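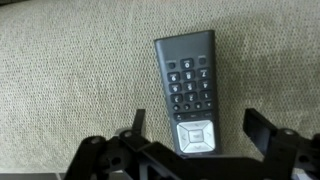 Remote control, common room, Rurnlow Court.

Rurnlow Court Residents' Association
Minutes of the general meeting, Jan 19, 2020, common room

Present: Solomiia Maksymiv (chair), Rigoberto Mamani, Maham Lashari, Nusrat Naqvi (minutes), and owners or tenants from 14 units in all.
Apologies: Irfan Paracha, who sent written comments on item 3.

1. Previous minutes
The November minutes were accepted with one correction. Under "Gutters" the words "Corkano has agreed to fix" should read "Corkano has said it will look at". Rigoberto asked that future minutes keep to what people said and leave out what we hoped they meant.

2. Matters arising
Gutters, east side: Corkano has looked at them. No report received.
Bike shed key: still missing. The lock will be changed if it hasn't been handed in by the next meeting.
Common room: Maham has redone the booking sheet. Bookings go by the sheet on the door and not by text message to whoever you happen to know.

3. Pudano water-saving proposal
Solomiia summarised the offer. Pudano would fit flow restrictors and a monitoring unit on the hot water line to all 54 units, at $506 per unit, and says the work would pay for itself in 13 months.

Rigoberto had read the whole brochure and was not persuaded. The payback figure assumes every household uses the same amount of hot water as a family of four. Most units here have one or two people in them. He had phoned and asked for results from a building of similar size and age, and was offered a testimonial. He would like to see water bills, before and after, with the dates on them.

Maham thought the restrictors by themselves might be reasonable, as they are cheap at the hardware store and anyone can unscrew one if they hate it. She could not see what the monitoring unit was for. Pudano's answer, by email, was that it "builds a culture of awareness." Nusrat asked whether awareness would appear on the bill.

Irfan's comments were read out. He is in favour in principle, having watched the hot water charge go up two years running, but would not sign anything with an automatic renewal, and page six has one. Solomiia had missed this and thanked him.

A ground floor owner said we had been through the same thing with the hallway light sensors, which were also going to pay for themselves. General agreement. Solomiia pointed out that no one had kept the old power bills, so we can't say whether they did or didn't — Rigoberto said that was rather his point.

Motion (Lashari, seconded Mamani): that no decision be made until Pudano supplies billing records from at least one comparable building and a quote for restrictors only. Carried. One abstention.

Action: Solomiia to write to Pudano.
Action: Nusrat to collect the building's own water bills, as far back as they go, and put them in one folder.

4. Rind organics bins
The Rind pickup trial finishes next month. Rind's newsletter calls it a success. Maham asked by what measure, as the newsletter doesn't give one. Residents nearest the bins reported the smell was better than in summer, but it is colder now, so this was not felt to prove much. Some want the bins kept in any case and said so with feeling.

Agreed to ask Rind for the pickup weights for our address before deciding. If they don't weigh the bins we would like to know that too.
Action: Maham.

5. Parking
Visitor spots are again being used overnight by residents. A proposal for numbered passes was discussed at length. Rigoberto doubted that people who ignore a sign would obey a pass. Left over to next time. In the meantime — please read the sign.

6. Other business
A request for a second recycling bin by the side door was noted. A request to repaint the stairwell in "a happier colour" was noted, without seconder.

Next meeting: date to be posted on the door. Items for the agenda to Nusrat in writing.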